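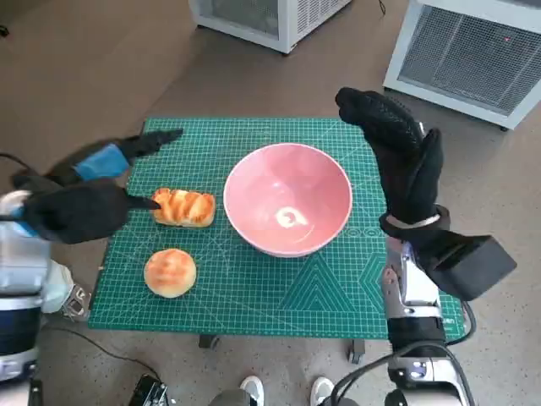
Is a shallow bowl any good for keeping rolls in overnight, or am I kidding myself? I've been told by two different people that bread "needs to breathe" and should sit in an open bowl on the side, and I don't buy it. The bowl I'd be using is the wide pale pink one, set on the green cutting mat next to the long ridged roll and the round bun. Feltska sell a lidded bread bin for 230 and I'm not paying that to store two rolls. Does the open bowl do anything at all, apart from look nice?
Posted by crumbtray, 10 Sep 2019

Bansal
It does nothing for the bread. Left open, a soft roll goes dry on the outside by morning, whatever the bowl is made of. "Breathing" matters for a crusty loaf, where you want to keep the crust from going leathery, and even then a paper bag does the job. Yours look like the soft shiny sort, so put them in a plastic bag, squeeze the air out and tie it. If you like the bowl, put the bag in the bowl.
I'd also guess the long one fits lying flat even with the bun in there. Try it before you plan anything round it. And I wouldn't put bread straight on a mat that's been used for crafts, as bits of glue and paper get into the grid lines.
Freeze whatever you won't eat by tomorrow. Not the fridge, it makes them stale faster.

Jovton355
We have always used a bowl with a tea towel over and never had a problem. Rolls are usually gone by tea time though

crumbtray
Thanks Bansal. Jovton355, that sounds like the towel isn't being tested very hard. I'll bag one, leave the other in the bowl under a cloth, and see which I'd rather eat at breakfast.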